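Home Reviews Storage Kitchen Workroom Archive Contact

Livdale Five-Drawer Base Cabinet: A Review After One Year in a Coffee Corner

By Rosalie Nägeli
2019-10-15

I share a rented workroom with four other people. Two of us bind books, one repairs clocks, and the other two do layout and printing. Along the back wall is a coffee corner, and until last year it ran out of cardboard boxes. The cups were in one box, the filters in another, and the sugar was in a jar that someone was always moving. We agreed to buy a proper cabinet and I was the one who went looking.

We bought the Livdale five-drawer base cabinet. It cost $689 with delivery, split five ways. I looked at two others first, a Trummer with three deep drawers and a used kitchen unit from a house being cleared out in Brivville. The Trummer would have been my first choice for looks, but three deep drawers are wrong for small things. You end up stacking, and then whatever you want is on the bottom. The used unit had swollen sides and I left it where it was.

Delivery and setup

The cabinet came in two boxes. The carcass was already put together and the drawers were packed separately with their fronts on. All that was left was to screw on the feet, clip the drawers onto the runners and level everything. Ambros Egger helped me and we were done before lunch. The instructions are drawings only, and the drawing for the feet shows them backwards. If yours wobble, turn each one half a turn on its plate before you tighten it.

Leveling took longer than the rest. Our floor is concrete and looks flat, but it drops toward the drain. The feet adjust from the front with a hex key, and there is enough thread to take up a fair slope. The back feet have to be reached from underneath with the bottom drawer out. Do those first. I did them last and had to unload everything.

There is a wall bracket in the second box, in a bag taped under the cardboard insert. I almost threw it out. Use it. With the top two drawers open and full, the cabinet leans forward enough to notice if it is not fixed to something.

The drawers

From the top there are two shallow drawers, two medium ones and one deep one. Each is rated for 50 pounds. We have not come close in the shallow ones, but the deep one holds a case of bottled water most of the year and still runs straight.

They open all the way, so the back of the drawer is as easy to reach as the front. Our old desk drawers stop at two thirds and everything behind that point is lost. In a coffee corner it matters more than I expected, since people come over with one hand already full and won't dig around.

The soft close works on all five. It catches the drawer a couple of inches before the end and pulls it in slowly. If you shove the drawer hard, the catch misses and it bounces back open a little. Luzius Wallner shoves drawers, and so the top one is often found standing open an inch. I would not call this a fault in the cabinet, but a stronger catch would be welcome at this price.

What goes where

We changed the layout three times. For the first month the cups were in the deep drawer in their plastic sleeves, and it was a poor use of it. The sleeves rolled, the ends tore, and the loose cups at the bottom got crushed by the next sleeve coming in. We now buy a case of 1000 small cups twice a year, keep the case on a shelf in the hallway, and put only a few sleeves in the cabinet at a time.

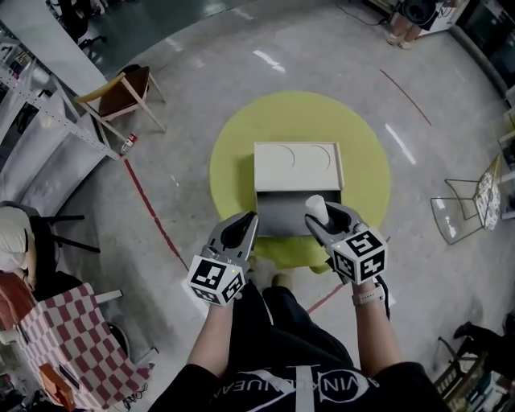 A small paper cup over an open drawer.

The second layout had cups standing upside down in rows in a medium drawer. It looked tidy. It also meant that every cup was picked up by the base, which I liked, and that the rows fell over each time the drawer was closed, which I did not. A cheap divider fixed the falling over. We used a strip of binder's board cut to length and wedged in crosswise, and it has held up fine. Livdale sells its own dividers, but they come only as a full set for all five drawers and I did not want to pay for four I had no use for.

Now the top drawer has spoons, stirrers and sugar. The second has filters and tea. Cups are in the third, coffee in the fourth, and the deep drawer at the bottom has water and whatever someone brought from home and forgot. If I were starting over I would put the cups in the second drawer. The third is a little low for Aiguo Luo, who has a bad back and has asked twice.

Cleaning

Coffee gets into everything. The drawer bottoms wipe clean with a damp cloth, and we have had no stains so far, including one from a jar of instant that sat open over a long weekend. The corners are harder. There is a narrow groove where the bottom meets the sides, and sugar collects in it. A dry paintbrush gets most of it out. Once in the spring I lifted out all the drawers and washed them in the utility sink, and they went back in without trouble. There are two levers under the front edge. Squeeze both and lift.

The fronts show fingerprints near the pulls. I wipe them on Fridays when I do the counter.

The top

The cabinet is sold without a top, and I wish the product page said so more clearly. You see a finished unit in the pictures and then, in small type, that the top is separate. We had a slab left over from an old cutting bench, and Luzius Reisinger trimmed it to fit. If you need to buy one, add that to the price before you compare it with the Trummer, which includes it.

The coffee maker stands at the left end, directly above the drawers. Steam has not done any harm to the upper edge of the front that I can find. I check it now and then because that was what ruined the used unit.

Problems

One runner began to click in November, a month after we bought the cabinet. I wrote to Livdale and had an answer in two days asking for the number stamped on the rail. They sent a pair. The new ones went in with four screws and the click was gone. I had to pay nothing, but I did have to ask for the screws separately because they were left out of the envelope.

The pulls come loose. All of them have needed tightening at least once, the top one three times. A drop of thread locker would settle it and I keep meaning to buy some.

The feet have plastic caps that are meant to protect the floor. One split when we shifted the cabinet to get at an outlet. Lift the thing, don't drag it. Empty it first, too. It is heavy enough without the water.

Compared with the others

A friend has the Civutow, which is sold for the same purpose and costs less. I have used it at her place. The drawers stop short, and the bottoms bow under a stack of plates. For napkins and tea it would do. Her runners are also open at the sides and pick up crumbs, and ours are covered.

The Trummer is better finished on the outside and comes with its top. For pots, or for a kitchen where you store large things, I would pick it. For cups, spoons, filters and packets I would still take the Livdale.

Who it suits

It works for a shared room where many people open the same drawers all day. For a home kitchen it may be more cabinet than you need, and the look is plain. It would also do well in a workshop for hand tools. Egger has already asked what I would charge for it if we ever give up the lease.

Good: full opening, five useful depths, covered runners, easy to take out and wash, quick help with parts.
Not so good: no top included, loose pulls, dividers only sold as a full set, wrong drawing for the feet.

I would buy it again at the same price, with the thread locker in the same order.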